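June 5, 2023

To: Glenys Lockwood
From: Kausar Durrani, Drudum laundry study

Good news first: we now have 851 clothes-handling runs toward the 2000 we promised by December, and the bedroom set in Galtville is going really well! 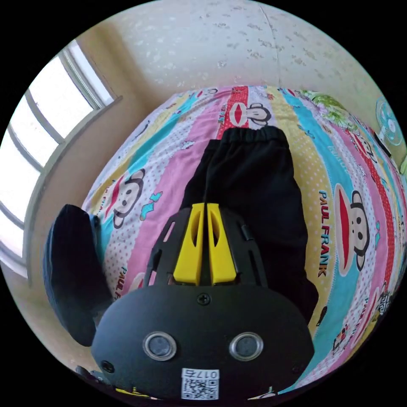 *Photo: Karabo Sibiya / Drudum*

Dark clothes are still the hard part. Flat towels are nearly boring by now, but a black waistband on a busy print keeps us guessing.

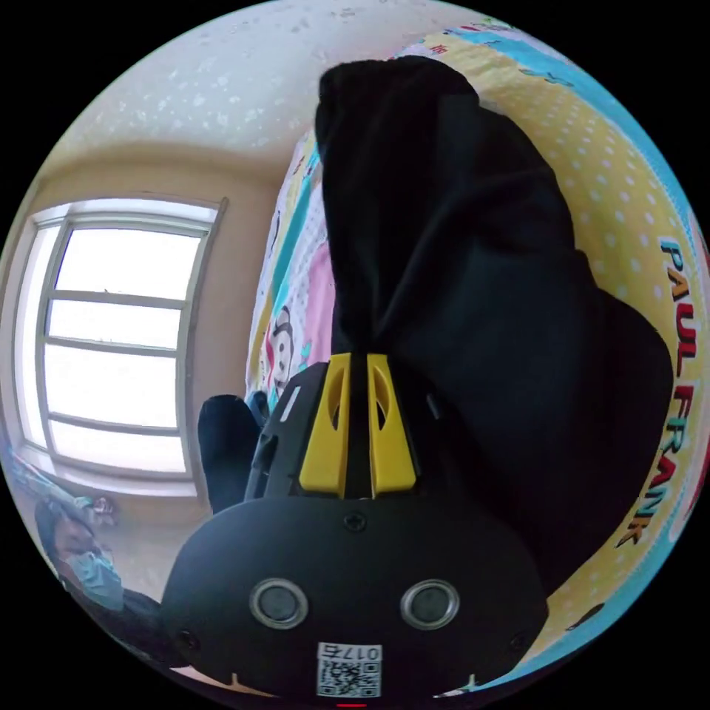
Itsuki retrained on 112 of the new runs and the grasps look much steadier to me. Folding is another story. Can a machine put away a family's wash yet? No, but I'm more hopeful than I was in the winter.
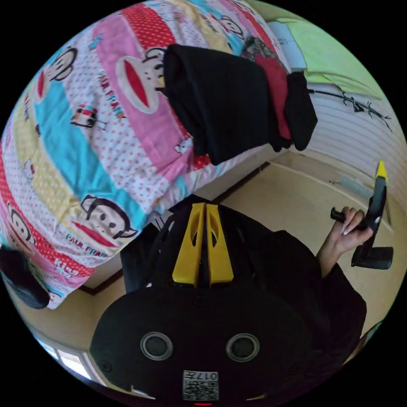 Next up are piles with mixed colors, then socks. Kerstin would like 2 more homes on the list, and I agree.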